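Huet Mill open day: strikes, shawls and a very good scone

Fri 1 May

I've been meaning to get to Huet Mill for years, and this time I finally booked the day off and went. They only open the old weaving sheds to the public once a year, always at the start of May, and it's free if you get your name down early enough. I didn't get my name down early enough, but a friend of a friend dropped out and I had her place. Thank you, whoever you are!

The bus drops you at the bottom of Lorard Street, which is steep, so wear sensible shoes. At the gate you get a sticker and a folded map and you're put in a group. Ours was led by Grażyna Szulc, who grew up two streets away and whose grandmother and great-aunts all worked in the spinning rooms. She's been collecting the stories of the mill women since she retired and she talks fast, with her hands going all the time, and I would happily have followed her round for another two hours.

We began in the yard, where the women gathered on the first morning of the walkout. I knew there had been a strike but I'd always had it down as a small thing, a few dozen people perhaps. There were 230 of them by the first evening, and by the end of that week nearly 2000 had come out across the town, from the Borkasitz dye works and the laundries as well. What set it off was fines. You could be fined for talking, for opening a window, for having a dirty apron at the end of a shift (how was it supposed to be clean?). Grażyna read us out a page of them from a wages book and the whole group went very quiet.

Then up the back stairs -- stone, worn right down in the middle -- to the long shed. There are only 8 looms left now and one of them still runs. They switched it on for us and I jumped. One loom! A girl of thirteen would have stood in a room full of them from six in the morning. The women learned to lip-read to get by, and Grażyna showed us a few of the signs they used, including a rude one for the overlooker, which the children in our group picked up straight away. 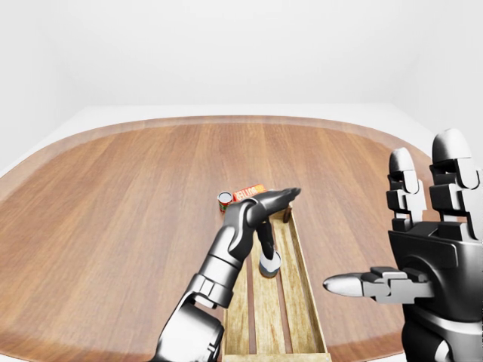
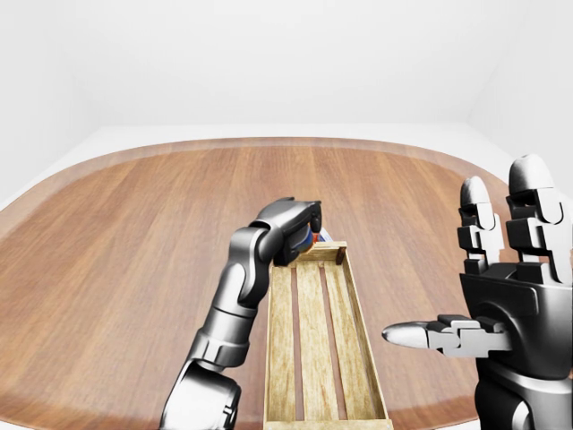

After the sheds we had half an hour in the counting house, which is where they've put the display about what came next. I hadn't realised how many of the strikers went on to other things. One started a savings club, and another ran for the town council and lost, ran again and lost again, and got in at the third go. There was a lovely case of letters from a woman who emigrated and kept writing back to her old workmates until the 1950s, mostly complaining about the price of butter. My one moan is the labels. The print is tiny and the lighting is dim to protect the paper, so I ended up reading most of it with my phone torch pointed at my feet.

Lunch was in the old canteen. Soup, bread, and a cheese scone the size of my fist for under a fiver. I shared a bench with Zoia Hrynyshyn, who had come over for the day to sing with the Vosirier choir, and she told me they'd found two of the strike songs written on the back of a hymn sheet. Words only, no tune, so they had to guess which tunes would have fitted. They sang both in the yard at two o'clock. The second one has a chorus everyone can join in with and by the last verse we all were, including a man who had only come in to fix the drinks machine.

I bought the walking map on the way out (there's a longer route that takes in the laundries and the chapel where they held their meetings, and it's meant to take 50 minutes, though I'd say double that if you stop to read the plaques). I haven't done it yet because my knees had had enough of Lorard Street by then.

If you fancy it next year, bookings open in the winter and the morning groups fill up first. Bring a jumper, it's cold in the sheds even when it's sunny out. The toilets are across the yard and there's a ramp to the ground floor, but no lift up to the looms as yet.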